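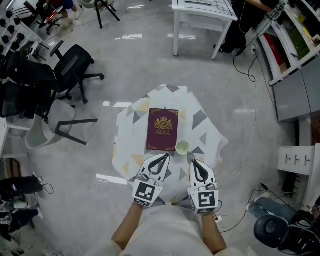
Burgundy hardcover on the small table, gold crest and corners.

Feb 25, 2018
4 min read

Bindery notes, paste tests and the Zindham order.

Third round of wheat paste today. The last two batches went thin after a night in the cold room, so I went back to Gadisa's old proportions and cooked it longer on low heat. Strained twice. It holds a brush mark now and doesn't run when the board is stood up. Made 300 g, used less than half. The remainder is in the glass jar on the second shelf with the date on the lid. Please throw it out by Wednesday, even if it smells fine.

Test boards: cut 4 from the gray offcuts and covered them in the Nilow cloth. Two got straight paste, two got paste with PVA mixed in. All under weights since 11:40. The straight paste boards pulled toward the cloth side before I got them pressed, the mixed ones much less. I'll look again tomorrow before deciding. If the mix stays flat I want to use it for the Zindham cases and keep straight paste for repairs only.

Zindham order: sections are folded and sewn for the first lot. Eldana rounded the backs and says the thread is swelling the spine more than it did in November. We changed from the thin linen to the Gebretsadik thread after that job, so that is probably all it is. She suggests going back to the thin one for the second lot. I agree, but we have to check how much is left on the cone first.

Measured the spine on three sewn blocks and got three different widths, all within a millimeter and a half. Too much for one case size. Either we sort the blocks into two groups or we press them all again overnight. Pressing is cheaper. Put them in tonight with boards between.

Gold: the test stamp at 100 degrees came out patchy on the crest and fine on the title. Raised it slightly and held longer, and then the small letters filled in. Noemi thinks the crest and title should be separate passes. More setup, but I don't see another way with this foil. Not tried yet.

Endpapers: 60 sheets cut, grain checked on every one. Yabsira found the grain wrong on part of the last pack from Stadis, so check before cutting and not after.

Still to do:
- sharpen the long knife
- ask Mahlet for the cloth invoice
- new blotters, the old ones leave fuzz
- press log for the second lot, nothing written since Thursday

Recent entries
Headbands, silk against cotton
Cleaning the nipping press
Why the leather cracked at the joint
Board shear: resetting the gauge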